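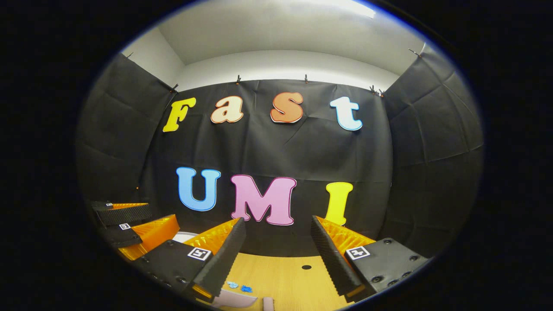
A cabine de demonstração vista pela câmera da garra, com a mesa, as pecinhas azuis e o letreiro no fundo.

Como montar uma demonstração de garra manual para o dia de portas abertas (e sobreviver a ela)

22 de março de 2019

Todo laboratório acaba, mais cedo ou mais tarde, recebendo o e-mail que começa com "que tal mostrarmos alguma coisa ao público?". O nosso chegou em fevereiro, assinado pela direção da Skellwood, e a parte do "alguma coisa" ficou por nossa conta. Escolhemos a coleta de demonstrações com garra manual: a pessoa segura a garra, faz uma tarefa simples na mesa e a câmera grava tudo para depois ensinar um braço robótico a repetir o gesto. O visitante trabalha de graça e ainda agradece.

O que segue é o roteiro que usamos, já com as correções que fizemos depois que o público passou por cima da primeira versão.

O que você vai precisar

Uma cabine pequena, com três lados fechados
Tecido preto para o fundo e clipes para prendê-lo
Uma mesa firme, de altura razoável para adultos e tolerável para crianças
2 garras manuais com câmera e marcadores nos dedos
Objetos pequenos, coloridos e substituíveis
Um monitor virado para a fila
Fita adesiva, sempre mais do que você acha

Passo 1: feche a cabine

A câmera da garra tem lente muito aberta e enxerga tudo, inclusive a tia que veio perguntar onde fica o banheiro. Forre as paredes laterais até a altura em que as pessoas costumam aparecer. Usamos painéis pretos acolchoados nas laterais e tecido no fundo, preso por clipes na borda de cima.

O tecido vai amassar. Você pode passar a ferro na véspera, dobrar com carinho, transportar no colo, e ele vai chegar amassado do mesmo jeito. Passamos meia hora puxando pontas até aceitar as dobras como parte do projeto. Para a gravação elas não fizeram diferença nenhuma.

Não perca tempo tentando cobrir a parede até o teto. Uma faixa branca em cima não atrapalha.

Passo 2: resolva a luz

A luminária do teto entra no campo da câmera e estoura uma parte da imagem. Se puder deslocar a mesa, desloque. Se a mesa já estiver presa, como a nossa, confira no monitor se os objetos e os marcadores continuam legíveis e siga a vida. O público não vai reclamar do brilho. O colega da visão computacional vai, mas ele reclamaria de qualquer jeito.

Passo 3: ponha um letreiro

Letras grandes, coloridas, recortadas, fixadas no tecido do fundo. As nossas dizem "Fast UMI", em duas linhas, em várias cores, com tipografia de festa infantil. Houve uma proposta mais sóbria, em cinza, que perdeu por unanimidade menos um voto.

O letreiro serve para duas coisas. Atrai gente do corredor e dá ao visitante um ponto para olhar enquanto você explica o que ele deve fazer. Deixe as letras altas o bastante para aparecerem por cima das garras. O nosso "I" some um pouco atrás do dedo direito em certas posições, e cada pessoa que assistiu ao monitor fez questão de nos informar disso.

Passo 4: prepare as garras

Antes de abrir as portas, faça esta ronda em cada uma:

Aperte os parafusos dos blocos que seguram os dedos. Mãos de visitante têm força imprevisível.
Limpe as almofadas pretas. As ranhuras guardam pó, açúcar e outros vestígios do café da manhã alheio.
Verifique se os marcadores quadrados estão bem colados e sem dobras nas pontas. É por eles que o sistema calcula a abertura dos dedos.
Dobre os dedos laranja com a mão e procure trincas na estrutura de nervuras. Ela deve ceder em volta do objeto e voltar.
Faça uma gravação curta e assista até o fim. Até o fim mesmo.

Passo 5: escolha os objetos

Peças pequenas e de cor viva funcionam melhor sobre uma mesa clara. Usamos umas peças azuis e alguns itens cor-de-rosa. Evite qualquer coisa comestível, qualquer coisa que role e qualquer coisa que alguém da equipe queira de volta.

Se a sua mesa tiver um furo no tampo, aceite desde já que alguém tentará enfiar uma peça nele e considerará isso o ponto alto da visita. Na sala Halvorsen, onde ficamos, virou tarefa não oficial. Chegou a ter torcida.

Passo 6: conduza a visita

Cada participação deve seguir a mesma ordem:

1. Mostre a garra fechando e abrindo, sem discurso.
2. Entregue-a ao visitante e espere ele apertar algumas vezes no ar. Todos apertam.
3. Peça uma tarefa só: pegar uma peça azul e largá-la noutro ponto da mesa.
4. Inicie a gravação quando a mão estiver parada sobre a mesa.
5. Encerre, mostre o vídeo no monitor e agradeça.

Use uma garra por pessoa no começo. As duas juntas ficam para quem já pegou o jeito, ou para pais que queiram aprender alguma humildade diante dos filhos. As crianças, aliás, são melhores nisso. Vão devagar, olham para a peça e não tentam conversar ao mesmo tempo.

Reserve 2 pessoas da equipe por turno: uma dentro da cabine, outra cuidando da fila e respondendo se o robô vai roubar o emprego de alguém. Sugerimos revezar a segunda com frequência.

Passo 7: salve tudo com nome decente

Terminamos o dia com 535 gravações na pasta Brurngate, que é como se chama nosso servidor por motivos perdidos no tempo. As da manhã tinham nome, tarefa e horário. As da tarde tinham nomes como "teste", "teste bom" e "teste bom agora vai". Automatize isso antes de abrir as portas.

Separe também as gravações em que o visitante acenou para a câmera com a garra. São muitas, e ninguém quer um braço robótico que cumprimenta a mesa antes de trabalhar.

Problemas comuns

O sistema perde um marcador: costuma ser um dedo humano em cima dele. Mostre onde segurar e recomece.
A peça escapa: peça que o visitante aproxime mais a garra antes de fechar.
A gravação não começa: veja o cabo. Depois veja o outro cabo.
O visitante não quer devolver a garra: mostre o vídeo no monitor e recolha a garra durante a distração.

A próxima edição será no prédio Jikmont, que tem uma sala maior e teto mais baixo. Se for repetir este roteiro por lá, leve clipes extras e meça a altura do fundo antes de cortar o tecido.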